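The Great Tub Sort-Out, Rutar office, upstairs

Quick page this, doing it over lunch. Everyone kept asking what happened to the tub cupboard so I've put it all in one place, with a line or two for each bit.

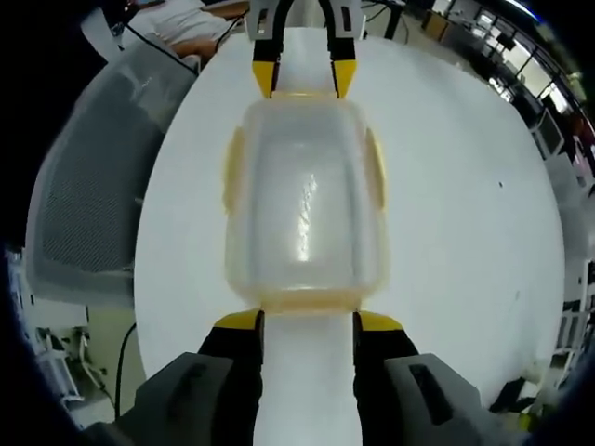 So, background. We share the upstairs kitchen with the Winport lot and over the years every clip-lid tub, takeaway box and odd lid in the building has ended up in the one cupboard. Open the door, get hit. Leidy Sánchez had had enough and put a note up in September saying anything without a name goes. Nothing happened. Second note, bigger letters. Still nothing. In the end a few of us just got on with it.

Everything came out, got washed, got matched up if it could be, and then kept, given away or recycled. Final tally 131 tubs, not counting lids. Leidy wanted that number on the page so there it is.

Rest of the gallery below, in the order we did things, more or less. Jhonatan Carhuamaca did the captions for the kitchen ones, I've tidied them up a bit. Blame me for spelling.

1. The cupboard, before
Left of the fridge, bottom door. There was a shelf in there once, it had come off its pegs and was lying flat under the pile. Peg found later, in a tub.

2. Everybody out
Started on the worktop, ran out of worktop. Moved on to the meeting tables, which is why the Dastia catch-up got shifted to the small room. Sorry again to those who had to stand.

3. The clear ones
Frosty plastic, rectangular, clips at the sides. Most of what we've got is this sort or something very near it. Good tubs when they're whole. They go a bit yellow with age and thats fine, it's just age, no need to bin them for it. Check the clips instead. Once a clip goes the lid pops up at one end and your soup is in your bag.

4. The orange ones
Not orange when bought. Bolognese. Leidy tried washing up liquid, then bicarb paste overnight, then left two on the window sill for a week. The window sill did best. Still orange, but a friendlier orange.

5. Lids, pile one
Lids that fit something. Small pile.

6. Lids, pile two
Lids that fit nothing at all. Big pile. Where do the bottoms go? We did ask round both offices. One person owned up to using a bottom as a plant saucer and was allowed to keep it.

7. Matching up
Jhonatan's method, which I'll pass on as it works: sort by shape first, then size, then brand if you can read it. Don't start with brand. Half of it has worn off and you end up squinting at every single one. Lay the bottoms out in rows, walk round with a lid, try it, move on. Two people is quicker than one, four is slower than two.

8. The one litre shelf
1,000 ml, the useful size, does a proper lunch or soup for two. We kept the most of these. Stacked inside each other with the lids stood up next to them in an old magazine file -- best idea of the whole job and it was already in the stationery cupboard doing nothing.

9. Little pots
Dressing, nuts, the end of somebody's hummus. They never stack and they roll. Now in one big tub with no lid. Use them, please, there are far too many.

10. Glass
Only a few and all clearly somebody's good ones. Nobody's going to chuck your glass dish, but do come and get it. They're on the side by the kettle till the end of term for those with kids, end of the month for everyone else.

11. Steel tiffin thing
Lovely. Three layers and a handle. Claimed inside ten minutes by three different people, so there was a bit of a discussion. Went home with its rightful owner, who could say what the dent was from.

12. Washing up
All of it went through the dishwasher, top rack, lids off. Five loads I think, might of been six. Rubber seals out first if yours has one. They come out with the blunt end of a teaspoon, don't use a knife, you'll nick it and then it leaks for ever. Let the seals dry flat on a tea towel before they go back in.

13. Drying
Every flat surface up here. If you came in and wondered.

14. Smells
A few still whiffed after the wash. Screwed up newspaper inside, lid on, leave it a couple of days. Worked on curry. Did not work on the fish one. The fish one has gone.

15. Labels
Bedoya gave us a roll of 200 stick-on labels left over from their move, dishwasher proof so they say. We'll see. Name on the bottom half AND the lid, that's the whole trick. Pen is on a string inside the door.

16. The new shelf
Old shelf, new pegs. Big at the back, little at the front, magazine file on the left for lids. Leidy has drawn a plan and taped it inside the door. Please don't move the plan.

17. Give away box
By the lift, ground floor. Take what you like. Went down by half on the first afternoon, so somebody out there is pleased. There's a lot of the rectangular kind left if you want them for screws, paint, seeds, whatever. I've had three for the shed.

18. Recycling
Cracked ones, lidless ones that weren't wanted, and pile two. Check the number on the bottom with your own council if you do this at home, ours takes the 5s and not the black ones.

19. The cupboard, after
Door opens. Door shuts. Can see the back wall, it's green, who knew.

Few bits before I go and eat:

-- If your tub has a name on it that we couldn't read it's in the bag on the hook. There are seven of them. One says either Tim or Jim.

-- Blue lid with the steam vent, rectangular, long side slightly warped. If you've got the bottom to this one please bring it in, Jhonatan is convinced it exists.

-- Borrowing is fine, same as it always was. Just wash it and bring it back with it's lid on. Lid ON. Then it can't get lost.

-- Mugs next, probably in the new year. Start looking at yours now.

If you took any others on your phone send them to Leidy or me and I'll add them on the end. Bigger versions on the shared drive under Kitchen, in the folder called tubs final, not the one called tubs.

Page last changed 9th December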